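Why Does Fog Happen? (And Where Does It Go?)

By Heather Haldane

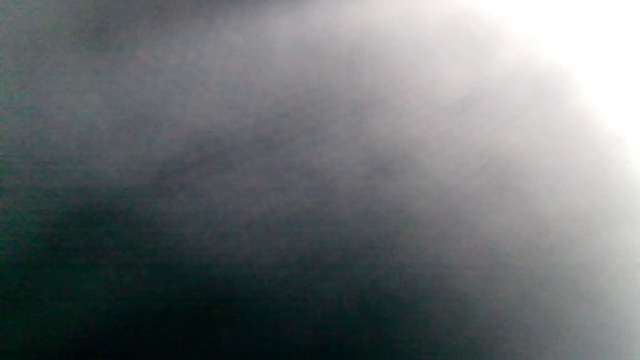

Bright white in one corner, gray and hazy after that. Fog can make the whole world look this blurry!

When I was a kid I lived in a town called Kedari, at the bottom of a valley with a river running through it. Every fall, there would be mornings when I pulled back my curtain and the house across the street was gone. The mailbox was gone too, and so was the tree I liked to climb. I used to think somebody had come along in the night with a giant eraser.

By lunchtime it was all back again. So where did the fog come from, and where did it go? I asked everybody I knew, and my grandfather finally gave me an answer I liked. "It's a cloud that's too lazy to get up," he said.

He was pretty close!

Fog is a cloud on the ground

If you have ever walked through fog, you have walked through a cloud. Clouds and fog are made of the same stuff, which is lots and lots of teeny drops of water floating in the air. When those drops are up high, we call it a cloud. When they are down here with us, we call it fog.

Sometimes it even depends on where you are standing. Picture a mountain with its top poking into a cloud. If you are down in the parking lot, you look up and say, "Look at that cloud!" But your cousin, who is at the top eating a sandwich, looks around and says, "Wow, it's foggy up here!" You are both right.

Where the water comes from

There is water in the air around you right now, even if you are sitting indoors and everything feels dry. It's called water vapor, and it's a gas, so you can't see it. It gets into the air from oceans and lakes and puddles and wet grass. Plants let some out through their leaves. You add a bit yourself every time you breathe out.

Warm air can have a lot of water vapor in it. Cold air can't have nearly as much. So when warm, damp air cools down, some of the vapor has to turn back into liquid water. That change has a big name: condensation (say it kon-den-SAY-shun). You've seen it on the outside of a cold glass of lemonade in the summer. Those drops didn't leak through the glass -- they came out of the air.

Fog works the same way, only there's no glass. The drops form on tiny specks floating in the air, like dust or smoke or bits of sea salt. Each speck is far too small to see, but it gives the water something to grab.

Why fog likes the morning

All day long the sun warms the ground. At night the sun is gone, and if the sky is clear, the ground lets that heat slip away into space. The ground gets cold, and then the air touching the ground gets cold too. If the air is damp enough and there isn't much wind, you get fog.

The coldest part of the night is usually right around sunrise, so that's when the fog tends to be thickest. Cold air is also heavier than warm air, and it slides downhill and collects in low places. That is why we had so much of it in Kedari. We were sitting at the bottom of the bowl!

Then the sun gets to work. It warms the ground and the air, and the drops turn back into vapor you can't see. People say the fog "lifts" or "burns off," but nothing is burning, I promise. The water is still in the air. It's just invisible again.

Not all fog is the same

The kind I've been telling you about is called radiation fog. (That sounds scary, but "radiation" here only means the heat leaving the ground.)

There's another kind that comes in from the sea. Warm, damp air blows over cold water, cools down, and turns foggy, and then the wind pushes the fog onto the land. It can roll up a street like a slow gray wave. This one is called advection fog, and it can stick around all day.

Then there is steam fog, my favorite. It happens when very cold air moves over warmer water, and little wisps curl up off the top like a bowl of soup. I once got up early in December to see it on Drorent Lake, and I forgot my gloves, and I stayed until I couldn't feel my fingers. Worth it!

Why can't you see through it?

One drop of water is clear. So why isn't fog clear?

Well, light goes in a straight line until something gets in its way. In fog, it bumps into a drop and bounces off in a new direction, then it bumps into another drop, and another. By the time it gets to your eye it has been knocked around so much that it's all mixed up. Instead of a tree or a mailbox, you see white or gray.

It's also why drivers use their low headlights in fog. Bright high beams hit all those drops and a lot of the light bounces straight back at the driver, and then it's even harder to see the road.

How thick is thick? Weather reporters call it fog when you can see less than 1 kilometer, which is a bit more than half a mile. If you can see farther than that but things still look blurry, it's called mist.

Make some fog in a jar

You'll want a grown-up helping with this one, because it uses hot water and a match.

What you need:
A clear glass jar
Hot water from the tap
A metal strainer or small metal bowl that sits on top of the jar
Ice cubes
A match (that's the grown-up's job)

What to do:
Fill the jar with hot water and let it sit for a minute so the glass warms up. Pour most of it out, leaving 2 inches at the bottom. Have your grown-up light the match, blow it out, and hold it in the jar for a second so a little smoke goes in. Quickly set the bowl of ice on top. Now watch the space under the ice.

The smoke gives the water those tiny specks to grab, remember? Try it again with no smoke and see if you can spot a difference. Holding a sheet of black paper behind the jar helps a lot.

Fog words to try out

Condensation: when water vapor turns into liquid water.
Evaporation: when liquid water turns into vapor.
Water vapor: water that is a gas.
Mist: thin fog that you can see farther through.

Next time it's foggy where you live, pick something outside your window and check on it every 10 minutes until you can see it clearly. Write down the times. I did that with the mailbox for a whole fall, and I still have the notebook.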